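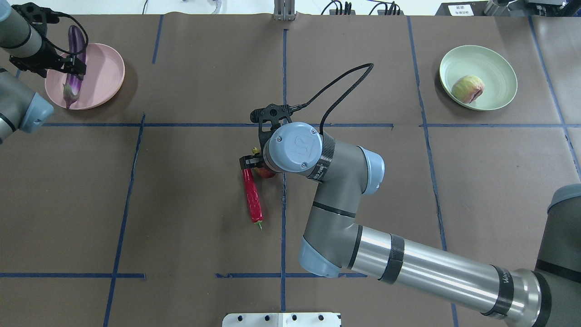 ヴネックのオープンデーに行ってきた

印刷する | メールで送る

2026-09-13

行ってきました、ヴネックの一般公開！ 前から行きたい行きたいと言い続けて、去年は申し込みを忘れ、おととしは風邪で寝込んでいたので、やっとです。

駅からバスで20分くらい。降りたら矢印の看板が途中で途切れていて、隣の倉庫の受付に堂々と入ってしまいました(親切に教えてもらいました。あの時のお姉さん、ありがとうございます)。入場は無料、名札のシールをもらって、あとは好きに見て回っていい方式です。

お目当ては奥の部屋の「ドゥナリ」。アームに野菜や果物をお皿へ移してもらうデモで、私が着いた時にはもう子どもたちが最前列にびっしりでした。後ろから背伸びして見ていたら、説明係のエンブラ・ファーゲルンドさんが「こっち空いてますよ」と手招きしてくれて、ちゃっかり横の特等席へ。

水色の丸いキャップに「UR」と入ったグレーのアームが赤い唐辛子のところまで来て、黒い指をすーっと下ろしていくんですが、ここがもう、じれったい！ 私ならひょいっとつまんで終わりなのに、ちょっと止まって、角度を変えて、また止まって。でも見ているうちに、こっちまで息を止めてしまうんですよね。隣のお父さんも完全に止まっていました。

もう片方のアームの担当はナスで、行き先はピンクのお皿。ナスって細長いし、つるつるだし、傾いたらどうするんだろうと思っていたら、へたと反対側の端のほうを持つんです。へえー、そっち！ 桃みたいな果物(りんご派の子もいて、最前列で軽くもめていました)は、薄いミントグリーンのお皿に入ります。

青いテープのマス目が気になったので聞いてみたら、置き場所を決める時の目印にしているとのこと。「毎回同じところに置くと、アームより先に私たちが飽きちゃうので」とエンブラさん。どこまで本気かわからないけど、テープは本人が貼ったそうで、「まっすぐに見えますか？」と聞かれました。見えますと答えておきました。

途中で一回、休憩をはさんで並べ直し。お皿はどちらも空っぽに戻って、真ん中に桃っぽいのとザクロ、テープをはさんで唐辛子とナス。本物じゃないとわかっていても、唐辛子のしわとか、ナスのてかてかとか、なかなかよくできているんですよ。うちの冷蔵庫にいるナスよりずっと元気そうでした。

ザクロがまた渋い選択で、黄緑に赤茶のまだらが入っていて、最初は何の実かわからなかったくらい。後ろにいた男の子が「たまねぎ！」と叫んで、正直ちょっと同意しました。

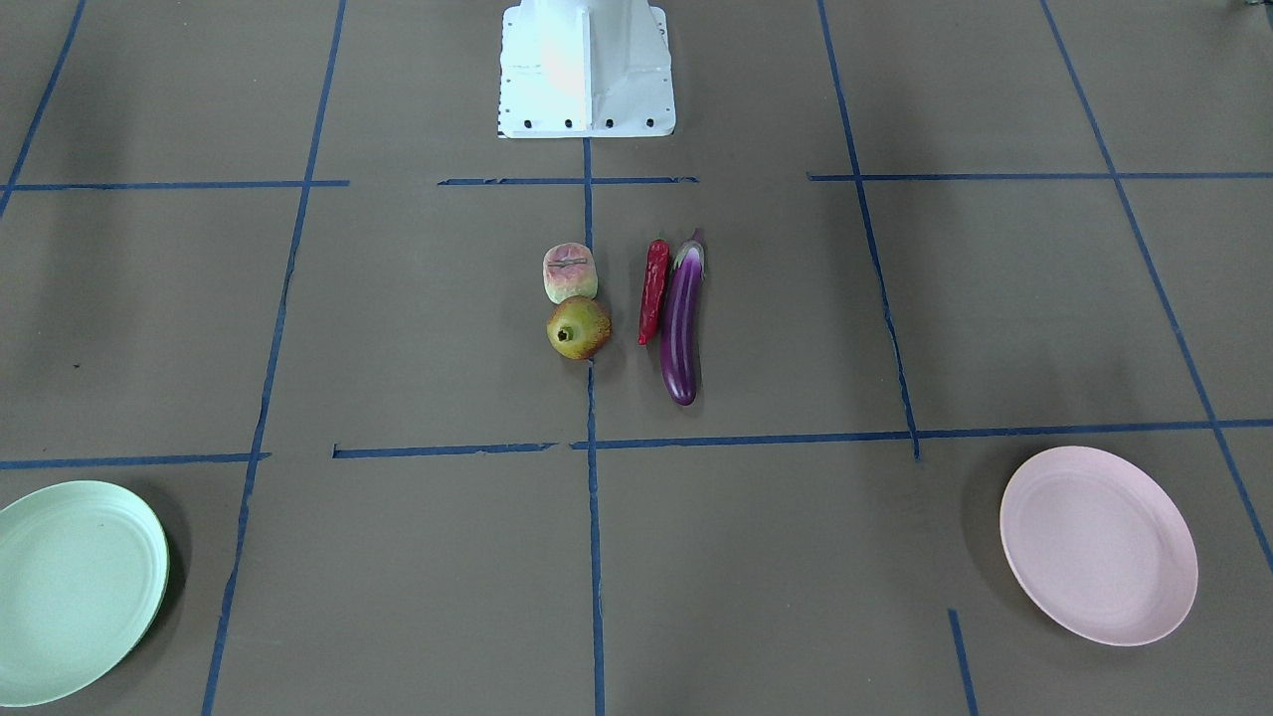
質問コーナーと、お土産のこと

デモのあとはヨナタン・ヴィークさんが質問を受けてくれました。子どもの質問が強い強い。「ナスきらいなのに、つかまないとだめなの？」には会場中が笑って、ヨナタンさんも「ロボットに好き嫌いを聞いたことはなかったなあ」とメモを取っていました。

私も勇気を出して、家で洗い物を頼めるのはいつですか、と聞きました。答えは「まず僕の家で試してからにさせてください」。うまいこと逃げられた気がします。濡れたお皿は難しいそうです。そりゃそうか、私もよく割るし。

あと個人的に面白かったのが、スタッフの人たちがアームを見る時の目つきです。私たち見学者は指先ばかり追いかけているのに、あの人たちは手首のあたりやケーブルのたるみ方を見ているんですよ。それに気づいてからは私もケーブルばかり見てしまって、肝心のナスを持ち上げる瞬間を1回見逃しました。もったいない。

帰りに入り口のカフェ「ソレル」でシナモンロールを食べました。これが大きい！ コーヒーとセットで買って、半分は持ち帰り。売店では絵はがきを3枚、ひとつは母に送ります。キーホルダーもかわいかったけど、並んでいる間に目の前で売り切れました。

次の公開は10月だそうです。今度は朝いちばんのバスで行って、最初から横の席をねらいます。ケーネスの工房見学も同じ日に申し込めるらしいので、行ったことがある方、どんな感じか教えてください。靴は歩きやすいほうがいいですか？

サイト内検索 キーワードを入力 検索

お問い合わせ | © 当ブログ 無断転載はご遠慮ください | ページの先頭へ戻る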